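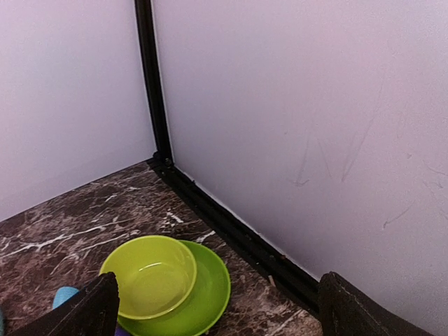
What the Kiston wind lease doesn't say

Wednesday, January 12, 2022

I went to the Emon meeting at the school gym last night and came home with a tote bag, a pen and a bad mood. Emon, in case you've missed the mailers, wants to put 9 turbines on the ridge west of Kiston. The mailers say the project will power 3933 homes. I asked whether that was on a good day or averaged over a year. The man at the front said he'd get back to me. I'll let you know if he does.

I don't hate wind power. I drove out to the Palacios project in July, parked on the shoulder and listened for an hour, and what I heard was mostly trucks. The people who say turbines will kill your chickens haven't convinced me of anything. But I don't think a company gets a free pass for having a leaf in its logo.

What bugs me is the lease. A neighbor let me read hers, all 214 pages of it, and the part about taking the towers down when they're worn out is a page and a half. It says the company will "restore the surface to a reasonable condition." Reasonable to who? The concrete only has to come out to a depth of four feet. There's no bond until year 15, and if Emon sells the thing to somebody else before then, I can't find a line that says the buyer has to post one.

Nayeli Carrillo asked about that at the meeting and got the same "we'll get back to you." She farms 288 acres right under the ridge and hasn't signed. She told me she might, if they put the bond up front. Seems fair to me.

Then there's the sound study. It was done by an outfit called Grosora, paid for by Emon, and the readings were taken over two weeks in one season. Maybe they'd look the same in winter with the leaves down and the ground frozen. Maybe they wouldn't. I'd like to see the raw readings, and so far all we have is a summary with a nice green chart.

The county takes written comments until the end of the month. Mine is mostly about the bond. If you've signed already and your copy has different wording on removal, please email me, I'd like to compare.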